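**About Kanon**

Kanon makes and looks after hand-held grippers. People carry them, do an ordinary job with them, and the recordings are used to teach robot arms the same job. We work from one large ground floor hall in Murstead, with a mezzanine above it. Wissam Aoun started the company after several years repairing packing machinery, and he still signs off every gripper before it goes out.

Most of our customers are small teams who hire grippers from us by the month. Some record at their own premises and some come to Murstead and use our floor. We also do repairs on grippers we did not build, provided the owner can send us drawings.

**The February fault**

New customers usually ask about this, so we keep the account here.

In February a gripper on hire to Wellbridge closed on an operator's finger and did not release when she let go of the trigger. A colleague freed her by taking out the pivot pin. She had bruising and a split nail and was back at work the next morning. It should not have happened, and the fault was ours.

The return spring had slipped off its seat. We had changed the seat to a shallower one the previous autumn to make assembly quicker, and we tested the new part by opening and closing it on the bench. We did not test it with the gripper twisted to one side under load, which people do all the time when they reach into a box.
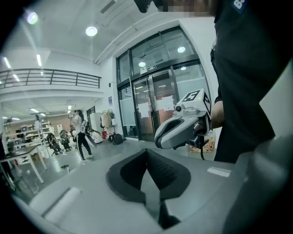

We recalled every gripper with the shallow seat, 311 in all, and stopped hiring out until they were back. Değirmenci, who mould our plastic parts, cut a new tool for the deeper seat and sent the first parts within 2 weeks. When we stripped the returned grippers we found 3 more with the spring partly off. None of those had been reported, and when we rang the customers two of them said the trigger had felt "a bit lazy" but they had carried on. There was no easy way to report a thing like that at the time, other than ringing the office.

The recordings were affected as well. A slow release shows up in the data as the hand holding on too long, and we went back through 3,318 recordings made with the returned grippers. Roughly a tenth had to be thrown out. Customers were not charged for those or for doing them again.

**What we do now**

- Every new part that moves is tested under side load before it is fitted.
- Each gripper has a release catch that opens the fingers without tools.
- Operators are shown the catch before their first session and asked to use it themselves.
- A gripper that feels slow, stiff or loose comes out of use that day. We send a replacement and do not charge for it, even if we find nothing wrong.
- Fault reports go to Wissam as well as to the workshop – he reads them first thing, before 9am.

The full report on the Wellbridge fault, with drawings of both spring seats, is available to any customer who asks the office for it.

**Visiting us**

Visits are by appointment. Please come to the main entrance and wait for someone to walk you in, as people on the floor are often in the middle of a recording.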